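Culture > Lectures > Fantasy

J'ai lu 919 pages de Fendura en une cuisine

Par Decha Srithong

Je vous préviens, je ne suis pas objective. Quand on m'a prêté le premier tome de Fendura, j'étais en pleine panne de lecture, je mangeais des tartines au-dessus de l'évier et je relisais les étiquettes des produits ménagers. Trois semaines plus tard, je connaissais par cœur la généalogie des sorciers de Gondia et je parlais toute seule en faisant la vaisselle. 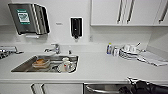
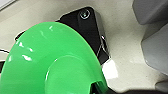

Une héroïne qui ne veut pas du poste

Pour ceux qui débarquent : Fendura, c'est l'histoire de Clulora, apprentie notaire (oui, notaire !), aspirée un vendredi matin dans un royaume où l'on attend une guerrière. La prophétie annonce une femme qui « tranchera le fil des rois ». Elle sait rédiger un bail. On lui donne quand même une épée, un cheval qui la déteste et un précepteur nommé Bach, mage déchu, bavard, mauvais perdant aux cartes.

J'ai mis du temps à m'attacher à elle. Pendant les 20 premiers chapitres, elle râle. Elle râle sur la nourriture, sur les bottes, sur la grammaire des incantations, et j'ai bien failli lâcher l'affaire au marché aux corbeaux. Et puis arrive la scène du pacte. Le démon lui tend un parchemin, tout le monde s'attend à un duel, et elle le lit. En entier. Elle trouve une clause abusive au verso, demande un avenant, et le démon s'assied ! J'ai ri si fort que la voisine a tapé au mur.

À partir de là, l'autrice tient son idée et ne la lâche plus. La magie de Gondia repose sur des serments, donc sur des mots, donc sur des virgules mal placées. Clulora reste nulle à l'épée jusqu'au bout, ce qui m'a fait un bien fou après toutes ces héroïnes qui maîtrisent le sabre en deux pages. Par contre, elle est terrifiante avec une plume.

Et Bach, alors ?

Parlons-en, parce que je reçois du courrier à son sujet. La moitié d'entre vous le trouve insupportable, l'autre moitié veut l'épouser. Moi je suis dans un troisième camp, celui des gens qui pensent qu'il ment depuis le début. Relisez la nuit du gué. Il prétend n'avoir jamais vu la tour, et il sait où se trouve l'escalier. Page 378, il jure « sur ce qu'il me reste de nom », alors qu'on nous a expliqué qu'un mage déchu n'a plus de nom du tout. Son serment ne vaut rien ! J'ai posé le livre et j'ai fait le tour de l'appartement.

Je n'ai pas tout aimé, loin de là. Le siège de la capitale dure environ 4 chapitres de trop, avec des cartes, des catapultes et un oncle dont je confonds encore le prénom avec celui d'un fleuve. La romance avec le capitaine arrive comme un colis qu'on n'a pas commandé. Et la déesse qui a invoqué Clulora disparaît presque complètement au milieu du livre, on la retrouve à la fin un peu boudeuse, sans qu'on sache bien ce qu'elle a fabriqué entre-temps.

Mais quel final. Je ne dirai rien du tribunal des morts, sauf qu'il faut garder en tête la petite phrase de l'aubergiste, celle sur les dettes des absents. Je l'avais soulignée au crayon sans savoir pourquoi, toute fière de moi ensuite.

Le deuxième tome est annoncé pour juillet. D'ici là je relis la nuit du gué, et si quelqu'un a une théorie sur la cicatrice de Bach, j'attends vos lettres à la rédaction.

Contact | Mentions légales | © Tous droits réservés | Haut de page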